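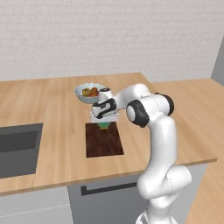
Prep Station Automation, Talcombe Kitchen: Progress Report

2024-11-21

Hello again from Talcombe! It's been a busy stretch since my last report, so I'll start with the short version: the arm layout is settled in simulation, the staff have seen it (and had plenty to say), and we're on budget apart from one item I'll get to below.

Where the work stands

All our testing is still in the simulated kitchen that Bosar built for us. The task we keep coming back to is picking up one small piece of produce at the far end of the cutting board, with the bowl sitting just beyond it. Sounds easy, right? The hand has to come straight down next to a wide rim, and our early runs kept clipping the bowl. With the new approach path we ran 100 attempts and 64 of them finished cleanly. The previous batch gave us 44, so I'm pleased, but I wouldn't put it in front of a hungry lunch crowd yet.

Most of the remaining failures are poor grips. Small round things roll, and the software is too slow to notice when they do. Bosar is working on that now and expects a new version before the end of November.

What the staff think

I took the simulation down to the prep crew and let them watch it over coffee. The first question was about hours, as you'd expect. I told them what we agreed in the grant – no shifts get cut during the trial, and anybody whose tasks change gets paid training time. People relaxed a bit after that, though a couple of them want it in writing and I think they should have it. I've drafted a page and it's with the Talcombe office.

Then they got going on the layout, and they were so much more useful than my own notes! They wanted to know who wipes the arm down, where you stand when you need the sink while it's moving, and what happens if you just reach in and grab the bowl (we all do it). The old plan assumed a person would wait for the arm. The crew wants the arm to wait for the person, and we've changed the spec to match.

One job will change for sure. Whoever is on morning prep will spend less time moving cut vegetables into bowls and more time loading, checking and restocking. Some like the sound of that. One cook told me the chopping and sorting is the only quiet part of her day and she'd rather keep it, so we're leaving one station fully manual.

Money

The Mabula grant is on plan except for the safety assessment, which Flunddale quoted higher than we'd allowed. I'd like to cover the gap from the travel line, as we've hardly touched it. Please let me know if that's okay with you.

Next up

- Test the new grip software on the same task
- Add a person to the simulation, so we can try out the waiting rule
- Hold 3 training sessions with the prep crew before any hardware is installed
- Get the staffing page signed

I'll send the next set of results as soon as the grip tests are done.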